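Section 7. Missed Grasp at the Fixed Fitting

7.3 Recovery after fault 387

Fault 387 is raised when the fingers close and no contact force is reported. In the Nugroho simulator the usual cause is an outdated plate position in the task file.

Caution: Do not clear the fault while the fingers are closed. On a physical arm, a restart in this state can drive the palm into the wall.

1. Press Hold and wait for the status line to read Idle.
2. Open the fingers fully.
3. Back the arm away along the approach axis.
4. Reload the task file and confirm that the plate position matches the scene.
5. Approach again at low speed. Stop with one finger on each side of the stem and clear of it.

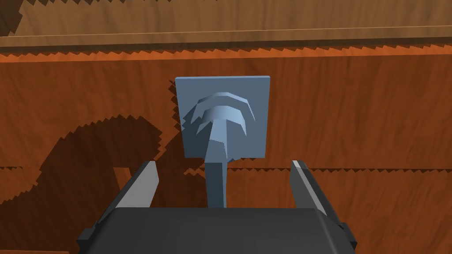 Iwona Walczak asks whether step 4 may be skipped when only the arm was moved. It may not. The stored offset is tied to both the arm and the plate – a change to either one makes it invalid.

6. Close the fingers at low force. If the fault returns, open them and go to Section 7.4.
7. Save the event log before leaving the session.

Note: The log holds 2000 entries. Older entries are overwritten without warning.

Note: Task files made at the Viltwood site before August use the old axis order and must be converted first.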